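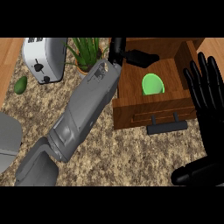
Fig. 4-1. Countertop with speckled granite pattern (rendered view).

Support > Herb Preparation > Haruna Dryer > Section 4: Set-up and First Drying Run

2021-03-16
By Stinley Product Support

4. Set-up and First Drying Run

This section covers placement, the empty burn-in run, loading, and the first full drying run for the Haruna herb dryer. Unpacking and parts identification are in Section 3. Cleaning is in Section 6. The instructions apply to units with the Cosine control panel. Units with the older dial control use the same trays and fan but a different timer procedure; see Appendix B.

The dryer is intended for leaves, flowers, and sliced roots to be used in teas and other home preparations. It is not intended for meat, fish, or fruit in syrup.

4.1 Placement

1. Choose a level, hard surface that can carry the loaded unit. Stone, tile, and solid wood are suitable. Do not stand the unit on carpet, foam, or a folded cloth.

2. Leave 14 inches of clear space behind the rear vent and the same above the lid. The side panels need a hand's width.

3. Keep the unit away from kettles, dishwashers, and sinks. Moist air drawn in at the base will lengthen the run and can leave the lower trays limp after the timer ends.

4. Route the cord behind the unit to a grounded outlet. Do not use an extension cord.

CAUTION: The rear vent becomes hot during a run. Do not push the unit back against a wall or curtain while it is operating.

Note: At elevations above 2,000 feet, add time before adding heat. Raising the temperature darkens most leaves and drives off the oils that give them their scent.

4.2 Burn-in run (empty)

The heating element carries a thin protective oil from the factory. It must be burned off before any plant material goes in.

1. Remove the cardboard spacer from the fan well. Check that the fan turns when pushed lightly with a finger.

2. Wash the trays and the drip pan in warm water with dish soap. Rinse and dry them.

3. Put the drip pan in the base. Stack the empty trays with the notches in line at the front.

4. Fit the lid. Press down at both sides until the latches click.

5. Plug in the unit. The Cosine panel shows two dashes.

6. Press TEMP until the display reads HI. Press TIME until it reads 1.00. Press START.

7. Open a window. A faint smell during the burn-in is normal. It should be gone by the end of the hour.

8. When the panel shows END, unplug the unit and let it cool with the lid off.

If the smell remains after a second burn-in, stop and contact support. If there is smoke at any time, unplug the unit and do not use it again.

4.3 Preparing the herbs

1. Sort the material by type. Dry one type per run until you know its drying time. Mint and sage will pass their scent to chamomile and other mild flowers.

2. Remove yellowed leaves, insects, and soil. Rinse only if needed. Shake off the water and lay the stems on a towel until the surface is dry to the touch.

3. Strip large leaves from the stem. Small-leaved plants such as thyme may be dried on the stem and rubbed off later.

4. Cut roots across the grain in even slices no thicker than a coin. Thick and thin slices on the same tray will not finish together.

5. Leave flower heads whole. Do not press them flat.

WARNING: Dry only plants you can identify with certainty. Several poisonous plants resemble common tea herbs, and drying does not make them safe. Talk to a doctor or pharmacist before using any herb if you are pregnant, nursing, or taking medicine.

4.4 Loading the trays

1. Fit an Ura mesh liner in each tray that will hold small leaves or petals. The liner goes in with the rolled edge up. Part number for replacement liners: 1209-U.

2. Spread the material in one layer. Light overlap is acceptable for leaves. Slices of root must not touch.

3. Keep the center opening clear. Air rises through it, and a blocked opening trips the thermal cutout.

4. Place the trays holding the thickest material at the bottom, nearest the heat.

5. Fit all the trays, including any empty ones. The lid does not seal on a short stack.

4.5 First full run

1. Set the temperature from the table below.

Flowers and petals: LO
Soft leaves (mint, lemon balm, basil): LO
Firm leaves (sage, rosemary, bay): MED
Roots and bark: MED, then HI for the last hour

2. Set the time. For soft leaves, begin with 4.00. For firm leaves, begin with 6.00. For roots, begin with 10.00 and expect to add more.

3. Press START. The fan runs alone for one minute, then the element comes on and the HEAT light turns amber.

4. At the halfway point, press PAUSE and exchange the top and bottom trays. Press START to continue. The timer keeps its place during a pause of up to five minutes. After five minutes it resets and the time must be entered again.

5. When the panel shows END, leave the lid on until the fan stops.

6. Test a piece from each tray after it has cooled. A leaf should crumble. A root slice should snap. If either one bends, run the unit for another hour and test again.

Note: The panel allows a total of 36 hours without a rest period. After that it shows rSt and locks until the unit has been unplugged for one hour. The limit cannot be changed.

CAUTION: Do not leave the unit running in an empty house.

4.6 Conditioning and storage

1. Put the cooled herbs in a clean glass jar, no more than two-thirds full. Close the lid.

2. Check the jar daily for one week. Shake it once each time. If there is any fog on the glass, return the contents to the dryer on LO for one hour.

3. Throw the contents out if there is mold or a musty smell. Do not dry them a second time.

4. Label the jar with the plant name and the month of drying. Store it in a closed cupboard away from the stove.

4.7 Panel messages

E1: Lid not latched. Press down at both sides.
E2: Fan blocked. Unplug the unit, let it cool, and clear the fan well.
E3: Temperature sensor fault. Contact support.
rSt: Rest period required. See the note in 4.5.

If the panel is blank, check the outlet with a lamp before contacting support. There is no fuse the user can replace.

Continue to Section 5: Drying Times by Plant.

Comments (4)

Guest
Mine shows E1 even with both latches down. Swapped the trays around and it went away. One of the notches was facing the back.

Guest
Is the burn-in needed again if the dryer has been in storage? Mine was put away last May and I'm just getting it out.

Stinley Product Support
Reply to the comment on storage: a second burn-in is not required. Wash the trays, check the fan well for dust, and run the unit empty on LO for ten minutes.

Guest
6.00 was too long for my sage, it was done at a little over four. Small leaves though. Would be good to have the liners sold in packs, the petals stick to the bare tray.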